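Trays, Trinkets and the Bits in Between
Filed under: Home & Keepsakes, Sorting Out
2 min read

March is when I finally turn out the jewellery, and this year it has taken over the whole table at Carkonthorpe. I put a soft blanket down first (the cream one with the orange letters), as beads do love to roll off bare wood and under the dresser.

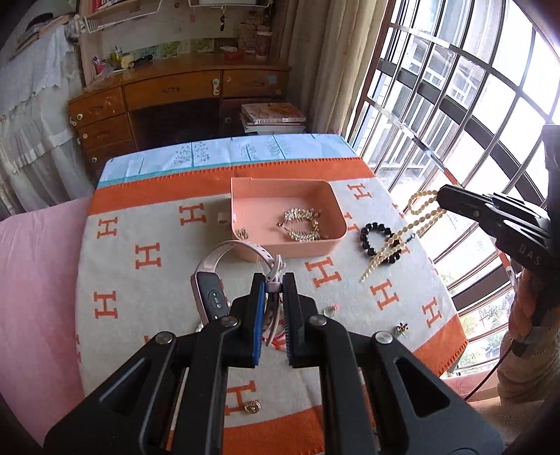
The pink tray is for whatever I wear most, and the gold chain bracelet with the little leaves has earned its place in there many times over. Beads stay outside until I've checked the thread, and that goes for the black bracelet and the long yellowish necklace too. I once restrung a necklace from the Flasolholm market, all 504 beads of it, and I'm in no hurry to do that again!

Rings and brooches come last, with a fresh cup of tea, and I do let myself dawdle over those.

19 comments · 7 shares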